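Edge-glued maple as a play surface for small blocks

truvham_7
Posted June 27, 2019

Looking for opinions on finish. I have an edge-glued maple board on a blue pegboard table and want a flat surface for a set of small plastic shape blocks: cylinders, stars, hexagonal prisms. Boards run horizontally, mixed pale and tan strips. Sanded to 200 and left bare so far. Narnevau hardwax is what I have on the shelf.

The blocks are light, and on a slick finish they drift when a child pushes one against the next. Packed close, they hold each other up better.

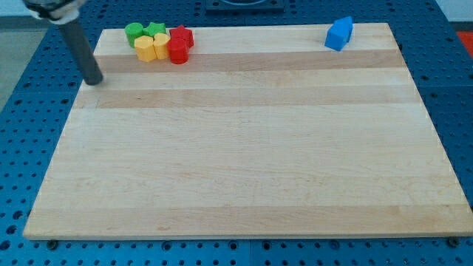

Clyde Wojcik wrote that hardwax was the wrong choice for anything under light plastic. Two coats level the grain and you lose what little friction there is. He would stop at one thin coat of mineral oil, wiped off the same night.

graingauge
Disagree with Clyde. Oil on maple needs redoing by September. One coat of hardwax, scuffed with a gray pad – no measurable loss of grip on mine.

Clyde Wojcik
Measured how?

graingauge
Tilt test. Same angle before and after.

Rosalind Obi
Tilt tests vary with dust. Wipe both surfaces first. Also leave the underside unsealed only if you like cupping – finish both faces the same.

truvham_7
Both faces, one coat, gray pad. Will test on an offcut first.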